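Planning and Paying for Your First Robot Arm: Questions We Hear a Lot

We've been helping small shops and teaching labs shop for arms for a good while now at Kirnine, and the same questions come up nearly every time, so pull up a chair!

How much should I set aside beyond the arm itself?
More than you'd like, I'm afraid. Take the quote for the arm and then add a line each for the gripper, the table, the cables and the training. Our rule of thumb is 20 percent on top for small things (brackets, spare fingertips, a second power strip), and folks who skip that line usually come back to us in March asking where the money went.

Do I have to buy the gripper from the same maker?
No, and plenty of our customers don't. Ask for the mounting pattern in writing before you order — a Distura adapter plate is $61, and waiting on one you forgot can hold up your whole first week.

Should I buy or rent?
If you're still deciding what the arm will do all day, rent. The Gunnlaugsson starter package runs $827 a month with the gripper included, and you can put the first three payments toward a purchase. If you already know the job and it won't change much, buying nearly always wins by the second year.

How big a table do I need?
Longer than you think! Measure the reach with the gripper on, then leave yourself room for parts, dishes and elbows. We like a plain, light top, and a second table alongside for stands and odds and ends. The Fukier bench we carry is $313 per section and bolts together in an afternoon.

What should I ask to see in a demo?
Bring your own parts, please, and make them the awkward ones. Small, rounded, shiny pieces will teach you far more about a gripper than a nice square block, and you'll want to watch the approach slowly, with the fingers open, before anybody talks about speed.

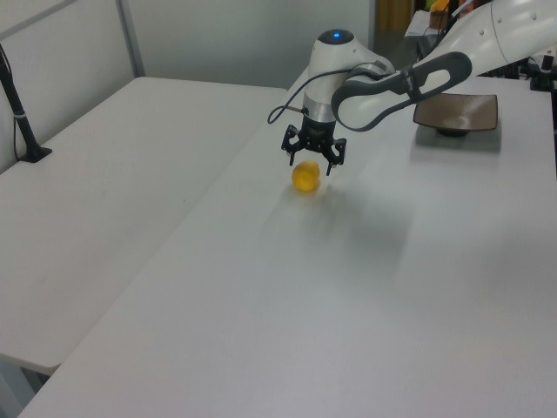 Two-finger gripper open over a small, rounded yellow piece on the long white table.

Can I add a second arm later?
Sure you can. Just tell us early, so we can plan the power and the floor space — moving a finished setup is a bigger chore than building one.

Prices last checked Apr 12, 2025.

Contact us | © 2025 Kirnine | Back to top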